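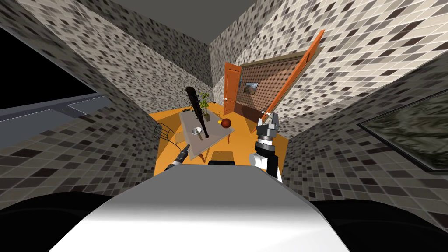
**To:** Priya Lyons, Quartey
**From:** Bukola Bako, Jaltero
**Date:** March 13, 2018
**Re:** The monthly favourites list -- progress since launch

Priya,

You asked for a plain account of where the favourites list stands and whether it deserves a second year of Quartey's money. I'll give you the numbers first, then my doubts, which you will remember from the planning meeting and which have not gone away.

**What was published**

We have put out 7 lists since September, one a month, each built on the tastes of a single contributor. Ebere Fashola wrote four and Sheyla Agudelo wrote three. Between them they recommended 202 items: clothes, candles, skin care, kitchen things, weekend bags, a few books and far more scented soap than I would have allowed had I been asked. Every list went out on time except the second, which was held for two days while we chased permission to use a quote from a shop owner who then asked us to take it out anyway.

**Readership**

The best list drew 2,350 readers in its first week. It was Sheyla's winter coat list, and a fair share of that traffic came from a mention in the Trasbridge newsletter, so please don't read it as a trend. The others did less well and I can't find a pattern in them that I'd be willing to defend. Ebere thinks the lists do better when the opening is personal. She may be right, but her most personal opening (the one on moving house with her sister's furniture) was also her least read.

Time on page looks healthy. I am wary of it. People leave a tab open while they look for a colour they like on the shop's own site, and our tools can't tell that from reading.

**Reader survey**

We asked readers at the foot of the February list whether they had bought anything we recommended. We got 29 replies. Most were kind, and several asked where Ebere's green scarf came from, although the scarf was never on a list and she has had it for years. A handful had bought something. That is too few people to hang a budget on, and they are the sort of readers who answer surveys, so I would treat the whole exercise as friendly mail.

**The Farkska arrangement**

This is the part I'm least comfortable with. Farkska supplied samples for three of the lists at no charge, and in each case at least one of their items made the final cut. Both writers say they chose what they liked and I believe them. A reader who learned about the parcels might not. At present we carry a line at the bottom of the page in grey type saying some items were supplied. I want it moved to the top, in the same size as everything else, with the supplier named. Yee-man Mak in partnerships worries that this will cool Farkska's interest. If it does, we'll have found out what their interest was worth.

We also need to settle what happens to the samples. The cupboard is full and two people have asked me whether they can take the hand cream.

**Prices**

Readers complain about prices more than anything else, and I have some sympathy. A "little treat" in the January list cost more than my winter boots. Sheyla has agreed to put the price beside every item from now on, and to include a decent share of things you could buy on an ordinary pay cheque. Ebere has agreed to the first part and is still thinking about the second.

**Spending**

We're within the grant. Writers' fees are on target, photography came in a bit under, and the amount set aside for social media promotion has hardly been touched. I stopped it after the third list when I couldn't see that it was doing anything. Yee-man would like to try again in spring with a different approach. I've said yes to one small test, with the goal written down beforehand -- otherwise whatever comes back will be called a success.

**What I'd ask of Quartey**

- Approval to move the supplier notice to the top of every list, including the old ones.
- Permission to carry the unspent promotion money into writers' fees.
- A decision on the second year held over until the next three lists are out.

I know you were hoping for a firmer yes by now. The writing is good, and Ebere's small piece on mending favourite clothes was better than anything we've run in the lifestyle section for ages. It recommended almost nothing, and I'd like to see more of that if your terms allow it. Whether people want a stranger's shopping list every month is still an open question as far as I'm concerned.

The full table of items and suppliers will follow once Yee-man has checked the spelling of the shop names.

Bukola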